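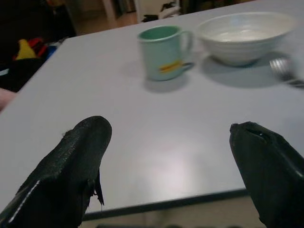 My sister-in-law Ustyna Stasiv bet me a month of dishes that the Warkeo could set a breakfast table before I finished my coffee. I took the bet so fast I spilled some!

You have to understand, I waited tables at the Madholm for most of my twenties. I can lay a fork in my sleep (I probably have). And she'd been going on all August about this thing, how it had done 346 practice runs, how it was "nearly there." I said nearly there is what my brother says when he hasn't left the house.

So I pulled up a chair, and she tapped something on her laptop, and the arms came up with that little whine, like a dentist clearing his throat.

"Mug, bowl, fork, spoon," she said. "That's all it has to do."

"Who eats breakfast with a fork?"

"Drink your coffee."
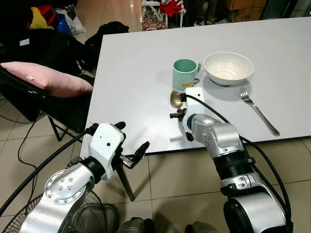

The right arm over the spoon, with my free month of dishes riding on it.

And then it just hung there. I've seen new hires do exactly that, stand over a table with their hands out, trying to remember which side. I drank a little. It dipped, it came back up, it dipped again. Ustyna had stopped breathing. I had maybe three swallows left and I swear I wanted to finish them, I really did, I hate dishes more than anything on this earth.

"Come on, honey," I said. To the machine! Out loud!

Ustyna looked at me. I looked into my cup. It's a funny thing, rooting against yourself, and I don't recommend it before nine in the morning.

"Is your coffee gone?" she asked.

"It's hot," I said, and it wasn't, it had been stone cold for ten minutes. I set it down by my foot and leaned in closer, and the arm started down again.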